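How to Follow Up After You Send a Job Application

Sending the application is half the work. A short follow-up email helps, provided it goes out at the right time and to the right person.

Step 1. Wait six business days. A posting can draw more than 200 applications, and the first week goes to sorting them.

Step 2. Find a name. Check the posting, then the company's staff page. If you find only a general address, use it. 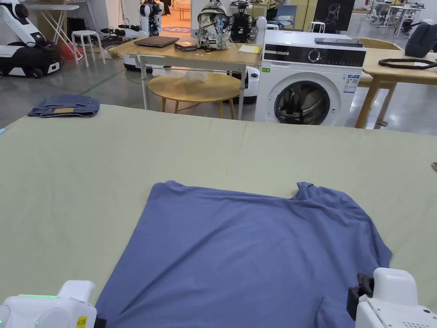 Leilani Achterberg wrote in to ask whether a phone call works just as well. At small shops it can, she said, and she got her job at Ornetti that way.

Step 3. Write a plain subject line. Use the job title and your full name - nothing else.

Step 4. Keep the message to four or five sentences. Say which job you applied for and when, give one reason you fit it, and offer to send anything missing. Don't attach the résumé again unless asked. 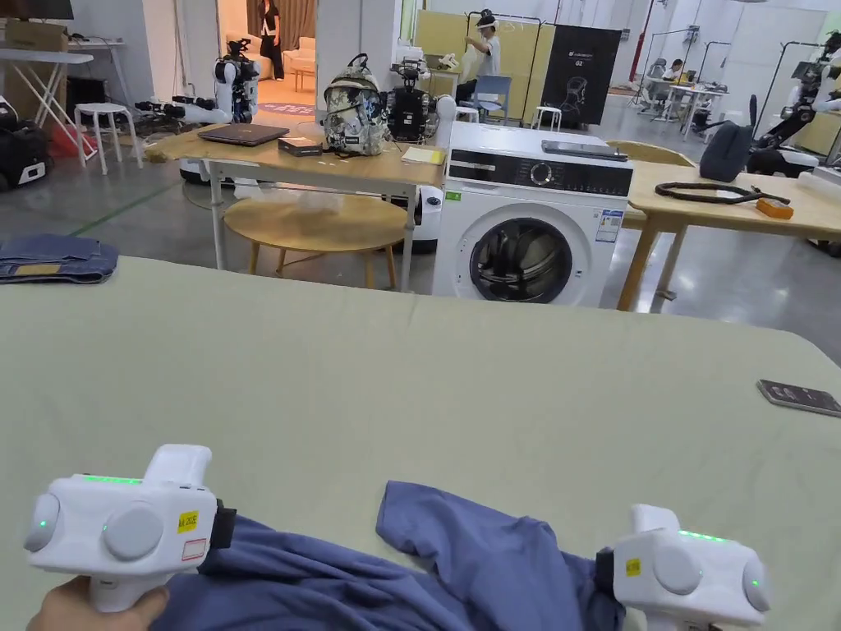 Step 5. Get ready for the call back. Hiring managers often phone without warning, and a missed call can cost you a slot. A phone lying face down at the side of the table, like the dark one on the green top, is easy to miss when it's on silent. Turn the ringer on and keep your notes close by.

Step 6. If you hear nothing after a second email, stop there and move on to the next posting.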